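Jenholm 17, termómetro de nevera con registro

Ficha del producto · Accesorios de cocina · Sepp

Quien haya tirado medio queso por no saber a qué temperatura estaba la nevera va a entender enseguida por qué nos gusta tanto este aparatito. El Jenholm 17 mide, guarda y avisa, y lo hace con una pantalla que se lee desde la otra punta de la cocina (¡sin gafas!). Lo diseñó Malou Nørgaard en el taller de Westine y desde la primera versión ha cambiado la pinza, el imán y el sonido de la alarma, que antes era francamente insoportable.

La sonda va dentro y la pantalla fuera, unidas por un cable plano que pasa por la goma de la puerta sin levantarla. Se puede colocar en la balda central, en la puerta o en el cajón de las verduras, y es muy entretenido ir cambiándola de sitio: en casi todas las neveras hay más diferencia entre el fondo y la puerta de lo que uno se imagina. El aparato guarda 1.000 lecturas y luego empieza a escribir encima de las más antiguas.

En neveras pequeñas, de las de oficina, estudio o habitación de estudiante, es donde más se agradece. El termostato suele ser una ruedecita con números que no corresponden a ningún grado, y basta meter una botella templada para que todo suba. 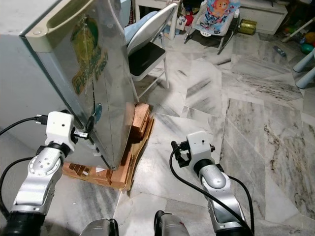 ¿Cuánto hay que esperar para fiarse de la primera lectura?
Lo mejor es dejar la sonda dentro 6 horas con la puerta cerrada, o toda la noche si acabas de llenar la nevera. A partir de ahí la cifra ya es estable y puedes fijar la alarma.

La alarma se programa con dos botones. Uno marca el máximo y el otro el mínimo, y si los mantienes pulsados a la vez se borra el registro. Viene de fábrica con el máximo en 9 grados, que para nuestro gusto es demasiado generoso; nosotros lo bajamos a 5 nada más sacarlo de la caja.

Anqi Shen, que lleva el obrador de Prekville, nos escribió para contarnos que tiene uno en la nevera de las masas y otro en la de los lácteos, y que ha cambiado de sitio la mantequilla después de mirar las lecturas de una semana. ¡Esas cartas nos encantan!

Características
Pantalla: 6 cm, sin retroiluminación
Cable: plano, 90 cm
Alimentación: una pila AAA (incluida)
Fijación: imán o pinza
Colores: blanco, gris piedra, verde botella
Limpieza: paño húmedo; la sonda se puede enjuagar bajo el grifo, la pantalla no

El verde botella se agotó en noviembre y vuelve con el próximo envío. Las sondas de recambio se venden sueltas y sirven también para el modelo anterior, siempre que el conector sea el redondo.

Dudas sobre pedidos y recambios: Dace Raudsepp, atención al cliente.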